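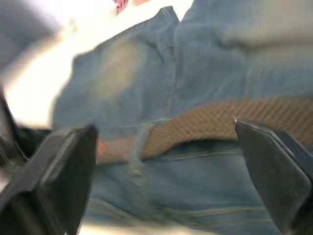
3 min read

Does Your Can of Beans Really Help?

Maybe your school does a food drive every October. A box shows up by the front door, a poster goes up, and everybody is told that one can will "end hunger." You bring in a can. You feel great. Then the box goes away and you don't hear about it again.

So where did the can go? And did it end hunger? It's fine to ask. Asking doesn't make you mean.

Let's start with the first question. Most food drive boxes go to a food bank. A food bank is a big building where food is sorted and stored. It sends the food out to smaller places called food pantries, and families go to a pantry to pick up groceries. Some pantries hand you a bag that's already packed. Others let you walk along the shelves and choose, a bit like a store with no cash register.

Last year the school in Wimville collected 474 cans and boxes. That sounds like a mountain! But Aarti Prajapati, who runs the Dornness pantry where they ended up, had to throw out 50 of them. Some were years past their date. Some had deep dents along the seam, and a can like that can let germs in. One jar was already open. (Who gives away an open jar? Somebody did.)

That left 424. Split those among all the families who come in and they go fast.
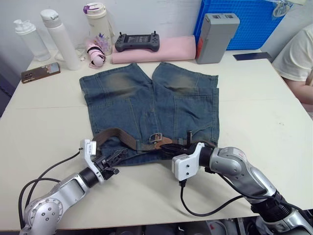 Now the second question. Did the cans end hunger? No. A can of beans is dinner, or part of dinner. Tomorrow the family needs dinner again. People run short of food because rent went up, or a parent got sick, or a job went away, and beans can't fix any of those. When a poster says your can will end hunger, the poster is stretching things.

Does that mean you shouldn't bother? Some grown-ups say so. They say to give money, because a food bank can often buy a lot more food with a dollar than you can. They have a good point. But you may not have many dollars, and there might be a can in the cupboard. Dinner tonight still matters to the person eating it.

If you want to give food, try this:

Ask the pantry what it needs. Ghada Jaber's class called first and found out there was plenty of corn and no peanut butter. They brought in 12 jars.

Check the date.

Give something you would eat yourself.

And if a poster makes a huge promise, ask the person who put it up how they know.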